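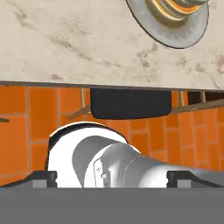 Section 5: Recording your first demonstrations

Now for the fun part! In this section you drive the simulated arm yourself, and every move you make becomes something Furosska can learn from.

1. Open the Prellcombe kitchen from the scene list and wait for all the views to load.
2. Press Home to bring the arm over the island, gripper open or closed as the task card asks.
3. Type a plain sentence for the task. Short ones work beautifully.

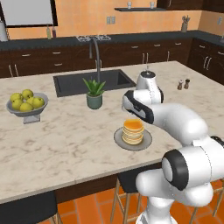 Written by Rogério Vieira | Tested by Stavros Sarantis | Sep 20, 2018

4. Press Record, then move the gripper at a calm, steady pace. Small wobbles are fine (the learner copes with them really well), but long pauses are not.
5. Keep the room view open while you cross the island. The plate of pancakes, the fruit bowl and the faucet are all easy to bump on a wide swing.
6. Switch to a close view for the last little stretch.

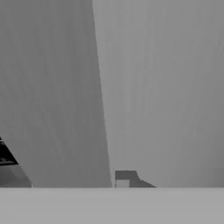 Close view in gray, with one finger of the gripper at left.

7. Press Stop and mark the run Good or Redo.

Note: Aim for 200 good runs per task. You'll be amazed how quickly they add up once your hands know the controls!

Caution: Do not change the scene seed (2912 by default) halfway through a batch. Runs recorded under 2 different seeds can't be merged, and you would have to start the batch over.

Saved runs go to the Flarnum folder.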